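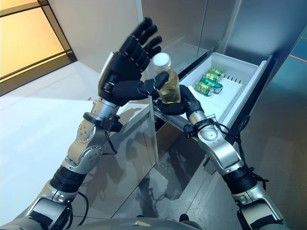

**Figure 3.** Bottle held in the right hand with the left hand raised beside it; drawer with cans open to the right. Head camera.

## 4. Equipment planning for the drawer and bottle tasks

### 4.1 Scope of the budget

The cost model in Section 3 treats the robot as a single purchase with a single service life. This is adequate for comparing offers from different suppliers, but it is a poor basis for planning a year of work with the machine. In the Kairys project the robot, its hands, the wrist hardware, the cabling and the furniture it works on wear at different rates and are bought from different places. We therefore split the budget into four lines: the body, the hands and wrists, the external cabling, and the fixtures. Consumables such as drinks containers are carried by the general laboratory account and are left out of the comparison.

The task in Figure 3 uses all four lines at once. The right hand closes on the lower half of a capped bottle from below and from the side, and the left hand is held palm forward next to it. A task of this type cannot be costed as a one-hand task. If either hand is out of service, the task is out of service, and the hours booked for it are lost unless a single-hand task can be put in its place. The booking sheet used during the first phase did not record which tasks needed both hands, and the hours lost to hand repairs were understated as a result.

### 4.2 Hands and wrists

The hands are the largest recurring item. Both are five-fingered and are mounted on the forearm by means of a cuff at the wrist. For planning purposes we treat the hand and the cuff as one unit, on the grounds that the mounting hardware is inspected each time a hand is removed and is replaced if the threads show wear.

Vemum supplies the hands and will either repair a returned unit or sell an exchange unit. The repair route is cheaper per event and slower. The quoted turnaround is 28 days from receipt, to which carriage in both directions must be added. The exchange route costs £1,907 per event and the unit is sent from stock. On the repair route with no spare in the laboratory, one hand failure removes all two-handed work for longer than a month. On the exchange route the loss is limited to carriage and refitting.

The choice depends on how the lost time is valued. Where the robot is used by one group for one study, a month without two-handed work may be absorbed by analysis and writing. Where several groups share it, the delay is passed from one booking to the next, and the cost appears in budgets that have no line for hand repair. We recommend that a shared laboratory hold one spare hand per side and use the repair route for the returned unit. A single spare is of limited value, as left and right hands are not interchangeable in the version we hold.

Makori has argued for a different arrangement, in which the laboratory pays for a single exchange in advance and holds no spares. This lowers the opening cost and avoids storing a unit whose firmware must be kept in step with those in use. It performs well if failures are rare and well spaced. It performs badly if a collision damages both hands, and the bottle task brings both hands close together by design. We consider the risk large enough to rule the arrangement out for two-handed work, although it remains reasonable for a laboratory that only opens and closes drawers.

### 4.3 Cabling

External cabling is easily omitted from a purchase plan. On the right arm in Figure 3 the cables run along the outer side and hang in a loop past the elbow. Slack of this sort is needed for the joint to move through its range, and it also takes up space that does not appear in the supplier's reach drawing. The reach drawing gives the envelope of the rigid parts. Any gap between cabinets, and any clearance beside an open drawer, should be planned from the rigid envelope plus the widest position of the loop.

Our first layout plan used the supplier's figure without change. The revised plan adds a cable allowance on the outer side of each arm, measured with the arm moved slowly by hand through the positions used in the task. We suggest that this measurement be made on the supplier's demonstration unit before the purchase order for furniture is placed. It takes little time, and the result can be written directly into the furniture specification.

Replacement cable sets were quoted as part of the body service contract. They should be requested as a separate line. A set that is only available through a contract visit cannot be fitted by laboratory staff, and the waiting time for the visit will usually exceed the time needed for the work.

### 4.4 Fixtures and drawer hardware

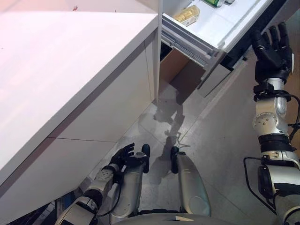
*Bralstead, 2019-01-06*

The layout review was carried out at the Bralstead site with the robot in place at the drawer. Figure 4, placed above the dateline of this subsection, gives the head camera's view downwards, with the right hand open beside the front corner of the drawer and the left hand low, near the front face of the white cabinet. The extended slide can be seen along the left side of the drawer. The review was led by Vaher, and its findings are given here in the order in which they affect the budget.

The first finding concerns standing room. The legs and both forearms share the floor area in front of the drawer, and the white cabinet limits that area on the left. An open drawer reduces it further. Furniture plans made for human users generally assume that the user will step back or to one side as the drawer comes out. A robot can do this only if stepping is part of the task, with the added risk and the added supervision that stepping brings. Where the task is to be done from a fixed stance, the plan should be drawn with the drawer fully open, and the position of the feet should be marked on it before any cabinet is ordered.

The second finding concerns the slides. A drawer slide in ordinary use is loaded along its direction of travel. A robotic hand that pulls from one corner, or rests against the drawer while picking an item out of it, adds a sideways load. The slides are therefore treated in our budget as wearing parts. Stadix quoted £1,293 for a set of replacement drawer assemblies with slides, fitted on site. The same work bought one drawer at a time was dearer in every offer received. We recommend that the full set be ordered with the cabinets and stored nearby, even if the first replacement is not expected within the financial year.

The third finding concerns the contents of the drawer. Items that lie on their sides can roll as the drawer moves, and the position of each item at the start of a trial then depends on how the previous trial ended. Inserts would make the positions repeatable. They would also change the task, and one study in the present programme depends on items being free to settle as they will. Inserts have been entered as an optional line, to be bought by the study that needs them.

The fourth finding concerns the camera. With the head tilted down, the view takes in the countertop, the drawer, both hands and the floor, and items at the far side of the drawer may fall outside it. A second fixed camera above the cabinet would cover these items. It would need a mounting arm, a cable route and a calibration check after each change of furniture. The camera itself is the smallest part of that cost. The review did not recommend purchase, and proposed that head tilt be adjusted first and the matter reopened if trials continued to be discarded for lack of view.

Lighting was noted and not costed. Pale surfaces and brushed metal both return reflections, and the robot throws a shadow on the floor in front of the drawer. Whether either affects detection is a question for the trial data, and no money has been set aside.

### 4.5 Service life and order of purchase

The body is written down over 5 years. We apply the same period to the cabinets and exclude the slides, hands and cables, which are charged in the year of replacement. Laboratories that are required to write down all parts of a system over one period will obtain a lower first-year figure and a less useful one, and should keep a separate working budget for the wearing parts.

The order of purchase affects the total more than the choice of supplier for any single line. Cabinets ordered before the cable allowance was known had to be moved, and the cost of moving them was met from the sum reserved for spare hands. The order now followed is: body and hands; measurement of cable allowance and stance; cabinets with the spare drawer set; spare hands; optional inserts. Spare hands are placed after the cabinets so that they are delivered near the start of two-handed work and their warranty period is not used up in storage.

The supplier offers were valid until April. Lines not released by that time were to be requoted, and the figures in this section should be read as the prices at the date of the review. The effect of a change in the exchange price of the hands on the preferred route is examined in Section 5.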